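# stair-bricks

Hi! I'm Botond Gulyás, and this is my little data card for the Rerton brick-placing runs. We wanted to know if an arm could learn a stepped diagonal from two camera views, with no hand-drawn plan.

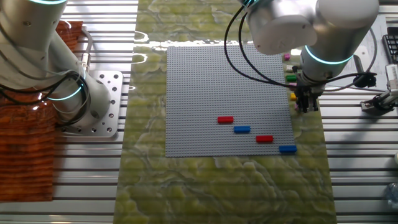

*Four bricks on the plate, red and blue by turns.*

I trained on seven sessions – all from April – and kept two back for testing. Jarmo Ikonen wrote the scoring script, so bug him about `step_err` (sorry, Jarmo!).
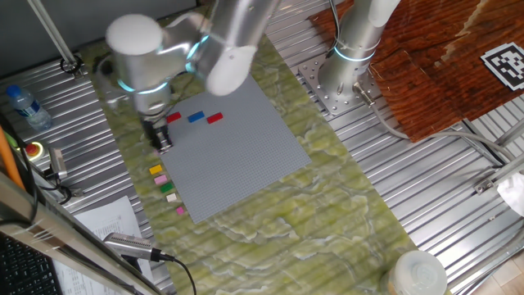 Glossy marble was the pain. Depth went patchy near reflections, so I dropped it and used colour only – scores went up a bit. Weights are in `prarnthorpe/`.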